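Prernex Kubo Cable Roll

Home / Desk & Workshop / Cable Storage / Kubo Cable Roll

Holds the cables you use, the cables you might use, and the gray one.

In stock. Ships from our own shelves.

Color: Charcoal / Moss / Brick
Size: Regular / Long

Overview

Every household has a drawer. You know the one. You open it to find a charger and you close it ten minutes later holding a knot the size of a grapefruit, with the charger somewhere in the middle of it. The Kubo is a flat canvas roll with pockets and elastic loops. You put cables in it, you roll it up, you fasten the strap, and the next time you want a cable it is where you left it. We have been making it for long enough to know that this is all people want from it, although we did once try adding a pen holder. It came off again after a season.

The outside is waxed cotton canvas. It marks a little with use and the marks don't come out, so if you like things to stay looking new, get the Charcoal. The inside is a plain pale cotton, picked so that a thin black cable shows up against it. An earlier version had a black lining. It looked very smart and you couldn't find anything.

What goes where

The wide pockets on the left take coiled cables up to the thickness of an ordinary laptop charging lead. Two coils to a pocket is fine. Three is possible, and you will regret it when you want the bottom one.

The elastic loops in the center are for short leads, the kind that come free with everything and are never quite long enough to reach the outlet. Fold the lead in half, then in half again, and push the bend through the loop. Plugs should face the top edge. This matters more than you would think if you own several leads that look the same until you get to the end.

The zip pocket on the right is for adapters, spare tips, little bags of screws, and whatever that thing is. It has a gusset, so it bulges. Put the bulge on the inside when you roll.

The fold-over flap covers the top of all the pockets and stops things from sliding out when you carry the roll by the wrong end, as everybody does.

Specifications

Open length, Regular: 493 mm
Open length, Long: 600 mm
Weight, Regular, empty: 66 g
Outer: waxed cotton canvas
Lining: undyed cotton
Closure: webbing strap with a metal slider
Zipper: coil, two-way
In the pack: one roll, 2 spare straps, a sheet of write-on labels

Both sizes have the same pockets. The Long has more of them. It doesn't have bigger ones, so if you're hoping to store an extension cord, please look at the Mirora bin instead.

Before you fill it

The roll won't untangle anything for you. We mention this because of the returns we've had. A knot placed in a pocket is still a knot, only now it's in a pocket.

Set aside half an hour and a clear stretch of table. Unplug both ends of everything you mean to put away, and spread the whole heap out flat. Don't pull. Find one plug, hold on to it, and follow its cable backward, lifting the other strands over it as you go. Thin wires are worse than thick ones, and thin wires all in one color are the worst of the lot. When a cable comes free, coil it and put it well away from the heap, or it will be back in there by the time you turn around. 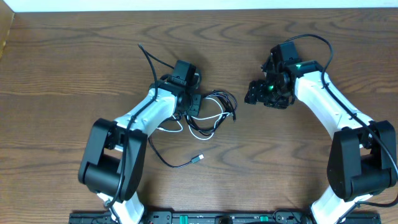
Black and white wires on a wood tabletop, one USB-C style plug showing. Kubo roll not shown.

For a heap of thin wires, start with the odd color out. A few white ones among the black are much easier to follow, and once they are gone the rest has more room to move. Loose plugs on top of the heap are a good second choice. Leave anything that disappears underneath until last.

Label as you go. The labels in the pack wrap around the cable and stick to themselves. Write what the cable belongs to and skip what kind of cable it is, because "black USB" will mean nothing to you by April.

Coiling

Over-under coiling (one loop the normal way, the next one flipped) keeps long cables from twisting. For anything shorter than your arm, just go around your fingers and stop worrying about it. Don't wrap cables tightly around their own plug – the bend right behind the plug is where they tend to give out.

Care

Brush off dust with a dry brush. Wipe with a damp cloth if you must. Don't machine wash, don't tumble dry, don't iron. The wax will go on the drum, and then on your shirts, and we'll get an email. Canvas that has gone dull can be rubbed with Zimis bar wax and warmed with a hair dryer until it soaks in.

Questions we get

Will it fit a laptop charger with the brick?
The cable, yes. The brick goes in the zip pocket if it's a small one. Large bricks will fit in the same way that a cat fits in a shoebox.

Can I get just the straps?
Yes, in packs of two, in any of the three colors. They're also good for hoses and yoga mats.

Is the slider going to scratch my table?
It can, if you drag it. Set the roll down with the strap side up.

Does it come with cables?
No. You have cables.

Which size do I need?
Put everything you want to store on the table, coiled. If it covers a dinner plate, get the Regular. If it covers a serving platter, get the Long. If it covers the table, sort through it first. A surprising amount of it will belong to a printer you gave away.

Can I hang it up?
There's a webbing tab at one end that goes over a hook. Fasten the flap down first or you'll be picking things up off the floor.

Returns

Send it back unused within the return period and we'll refund it. Used rolls can come back for repair: we'll replace zippers, loops and straps at cost, and restitch pockets for free. Please empty the roll before posting it. We have a box of other people's adapters here and would like to stop adding to it.

Goes with

Mirora open bin – for extension cords, power strips and bricks too big for the roll
Zimis bar wax – one bar does several rolls
Prernex write-on labels – extra sheets, same as the ones in the pack
Prernex spare straps – Charcoal, Moss or Brick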